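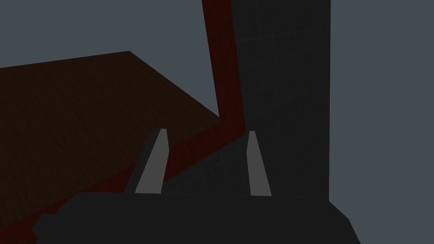
I signed up to make one notebook and ended up rebinding my grandmother's cookbook, all her notes and butter stains included, one former student wrote to us last April, and she added that she now can't pick up a paperback without looking at its spine to see how it was put together. We get a lot of letters like that and we love every one of them!

About Braltisham School of Bookbinding

Braltisham is a small school in Joltville where people learn to make, mend and look after books. We teach beginners who have never held a bone folder, and we teach people who have been sewing sections at the kitchen table for years and want to get better at rounding a spine. We teach in small groups, with real tools, and everyone goes home with something they made.

We are now in our 9th year. In that time over 1,000 people have taken a class with us, and plenty of them came back for another, and then another (a few now have shelves at home that they are frankly a little smug about, and so they should be).

How we started

The school began as an evening class in the back of a frame shop in Stakton. There was one cutting machine, a board shear so heavy that the shop owner asked us never to move it, and a shelf of presses bought from a print shop that was closing down. The class ran through a winter and filled up again as soon as it ended. People who had finished the course kept turning up anyway, with a broken hymnal or a box of old comics under one arm, wanting to know what could be done.

We moved to Joltville when the frame shop needed its back room again. The board shear came too, after all, and took most of a day. It's still the best machine we own. It was built for a commercial bindery long before any of us were born, and it cuts book board as cleanly as you could wish. We have had the blade reground and the clamp refelted, and otherwise we leave it alone and keep it oiled.

The name comes from the Braltisham, a plain style of case binding our founder learned as an apprentice and brought along to that first class. It has a flat back, a narrow groove at the hinge and a cloth cover turned in a bit wider than usual. It opens well and it takes a beating, and it's still the first hardcover our students make.

What we teach

Most people start with Folding and Sewing. It's a one-day class, and you'll come away with a pamphlet, a long-stitch notebook and an understanding of paper grain, and we promise that last part is more exciting than it sounds. Fold a sheet with the grain and it lies down for you. Fold it against the grain and it cracks, fights back and makes your book gape open like a clam. Once you've felt the difference in your hands you'll be testing every cereal box in the house.

After that comes First Hardcover, which runs in the evenings over several weeks. You fold, punch, sew, glue up the spine, cut your boards, cover them in book cloth and case in. There's waiting involved, as paste takes the time it takes, and we've come to think of the waiting as one of the best parts. Somebody puts the kettle on and people pass their work around.

Repair is our biggest class and the one with the longest waiting list. Students bring their own books: cookbooks, Bibles, field guides, children's picture books that have been read to pieces. We teach how to mend a torn page with thin tissue and wheat paste, how to tighten a loose hinge, and how to replace a worn-out spine while saving the old title if it can be saved. We also teach how to stop. A book that has lived a long life should be allowed to look like it has, and it takes some nerve to put the brush down.

Boxes is the sleeper hit of the schedule. Nobody expects to fall for box making, and then they build their first clamshell, close the lid, hear that soft puff of air as it settles, and want to put everything they own in one. The measuring is fussy. Bring a sharp pencil and your reading glasses if you use them.

We also run shorter classes through the year on paste papers, edge sprinkling, simple leather work and Japanese four-hole binding. These change from season to season depending on who is teaching and what everybody has been asking for.

How we teach

Groups are kept small so that every student gets help when they need it. Each teacher demonstrates a step, everybody does it, and then we look at the results together. There's no grading, and nobody has to show their work who doesn't want to, although almost everyone does by the end of the first session.

We like mistakes a great deal. We keep a shelf of them by the door – books cased in upside down, a notebook with its text block glued shut, an album whose covers bow out like sails from too much glue. Many were made by the teachers. New students are welcome to take them down and work out what went wrong, and it's a faster way to learn than any handout we've written.

We do have handouts too. They get rewritten often, usually after a student points out that step such-and-such makes no sense at all if you're left-handed. (Thank you. It really didn't.)

Materials and tools

Everything you need for a class is included in the fee: paper, board, thread, cloth, adhesives and the use of all the tools. Our text paper and tissues come mostly from Sekiguchi, a small paper dealer we've bought from since the Stakton days. They will happily spend a long phone call talking about the difference between two sheets that look exactly alike to anybody else, and we will just as happily listen.

For thread we use unbleached linen and we wax it ourselves. Paste is cooked fresh for each class. It smells like a good bowl of oatmeal for the first hour, and after that you stop noticing.

If you want to carry on at home, you don't need much. A bone folder, an awl, a needle, a steel ruler, a sharp knife and a couple of heavy books to use as weights will take you a long way. We sell a starter kit at the school, but if you already have most of this in a drawer, use what's in the drawer! We would much sooner you spent the money on nice paper.

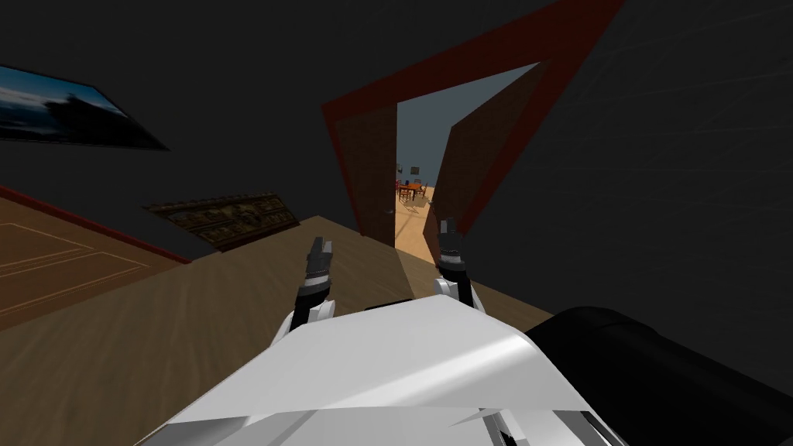 Open bench

Former students can book open bench time to work on their own projects. A teacher is always in the building to answer questions, and you can use the shear, the presses and the sewing frames. Sessions are first come, first served. Please bring your own materials, or buy offcuts from the bins by the sink, where the prices are low and the colors are sometimes alarming.

Open bench has turned into something we never planned. People swap cloth. They bring in finds from yard sales and argue cheerfully over how a binding was done. Last spring a group of regulars decided to make a recipe book together, with each person printing and sewing a section, and the finished copies went home with everybody who took part. The page on pickled beets has a typo in it that we've grown very fond of.

Working with schools and libraries

We visit schools within 30 miles of Joltville to run book-making sessions for children. Younger classes make accordion books and fold-and-cut booklets out of a single sheet. Older ones sew. There is a great moment, every time, when a class of kids realizes that they've made an actual book, blank, and that whatever goes in it is up to them. We've seen dinosaur guides, secret codes, a full history of one family's cats and a very stern list of rules for a little brother.

For libraries we offer a day of basic repair training for staff. It covers loose hinges, torn pages, what to do about old tape (mostly: leave it alone until you know what you're dealing with) and when a book should go to a conservator. We are teachers and binders, and rare or valuable books belong with a specialist. If you bring us something like that we'll tell you so and help you find the right person.

Come and see us

Our fall open evening is on Fri 23 October. The presses will be in use, there'll be finished books from this year's classes to handle, and anyone who wants to can sit down and sew a pamphlet, which takes 30 minutes if you've never threaded a bookbinding needle before. Children are welcome with an adult. There's no need to book, and you're welcome to turn up with an old book in a bag and ask us about it.

Getting here

The school is at the river end of Joltville, on the ground floor of the old seed warehouse. The entrance is at street level and there are no steps inside. Benches can be raised or lowered, and we have stools with backs for anyone who'd like one, so let us know when you book and we'll have yours ready. Street parking is easy in the evenings and harder during the day. The bus from Stakton stops across from the feed store, a short walk away.

Booking and questions

New class dates go up on the Classes page at the start of each season. If a class is full, please do add your name to the waiting list, as places come up more often than you'd think. Gift certificates can be used for any class and they don't expire.

If you aren't sure which class is right for you, send us a note through the Contact page and tell us a bit about what you'd like to make or mend. Photos of the book help, especially the spine and the inside of the front cover. Somebody from the teaching team reads every message, and we normally write back within a few days, or a little longer during Repair weeks when all of us have paste up to the elbows.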